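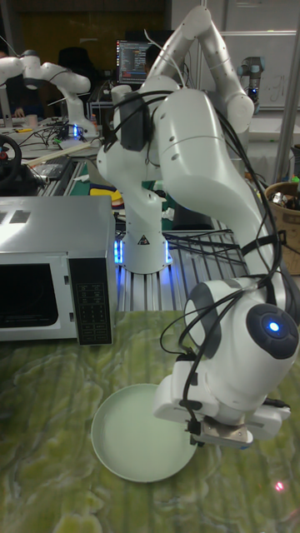 October 7, 2018

Silari rinse, second go. I have read the leaflet again and I still can't work out what they tested. "Locks in plant color for good" is on the front. On the back it says results vary with fiber, water and dye. Fine, but then what is the front of the leaflet based on?

Kelly wants to use it on the Ríos order because the customer asked for colors that won't fade in a south window. I said I would run it first. Nobody has paid for the rinse yet, it's the free bottle, so no harm if I end up pouring the rest down the sink.

Yarn: undyed Sutis, the plain one with no superwash treatment. 228 g in total, wound into nine skeins and scoured together so I can't blame the washing later. Alum on all of them, same pot. Madder from the old jar, weld from the new bag. The new weld is dustier than I like and smells like a barn, but Paraskevi has used that grower before and got a good yellow out of it.

Madder went patchy. My fault, I let the pot get too hot while I was on the phone, and the skeins nearest the bottom went brownish. I have put the brown ones on both sides of the test so they don't all end up in one pile. Not ideal. If the difference between rinsed and unrinsed turns out to be smaller than the difference between my good skeins and my bad ones, then I have learned something about my dyeing and nothing about Silari.

Rinse was done in two tubs, one with the stuff in it, one plain water, same temperature going in. The leaflet says "a capful" and the cap has no line on it. I filled it to the brim. The Silari tub turned pink straight away with the madder, and so did the plain one, a bit slower. Darren looked in and said the pink in the Silari tub was the loose dye being pulled out, which proves it's working. I asked what it would look like if it wasn't working. He said it would also be pink.
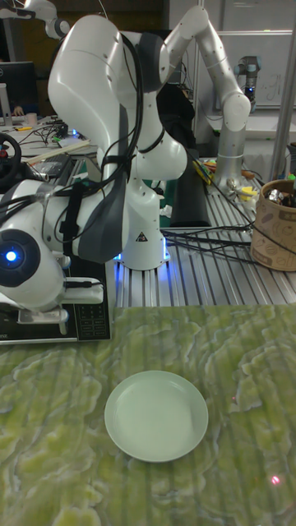 That is my whole trouble with rinses like these. Anything that gets rid of loose dye will make the next wash run clearer, and people see the clear water and decide the color is fixed. Plain hot water and patience does the same thing. Washing out and fading in the light are separate problems anyway, and the leaflet slides from one to the other in the middle of a paragraph.

Light test set up as follows. A length from each skein wound on gray card, half of the card covered with foil, the cards pinned in the window. Labels on the back in pencil, letters only, and Kazimiera has the key. I don't want to know which is which when I judge them, I am too keen on being right. The Cirkwood blue wool strip goes up next to them as the reference. It's past its date by a bit but was kept in the drawer, and I'd sooner have an old reference than none.

Sointu's point, which I want written down: the window gets far less sun from now until February, so a slow fade might not show at all, and then somebody will say the rinse passed. She's right. No change on the cards by February will be recorded as "no change seen" and will not be passed on to Kelly as a yes. Cards stay up until the reference strip moves.

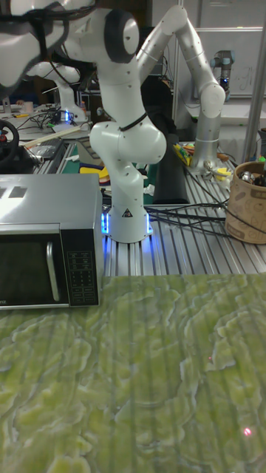 Gripper lowered among the small yellow and white pieces on the table.

Wash test in the meantime, on the ends left over. Each one tied to a bit of white cotton, warm water, the ordinary wool soap. Leave to dry flat before looking, wet cotton always looks worse than it is.

To do:
Ask Silari which dyes they used and for how long they were in the light. Ask for pictures of the untreated ones too, not just the treated.
Get a proper measure for the rinse and weigh what one brimming cap holds.
Redo the madder with the lid off and the phone in the other room.
Tell Kelly the Ríos order goes out with the usual finish for now.

Weld skeins are still damp on the rack, please don't move them.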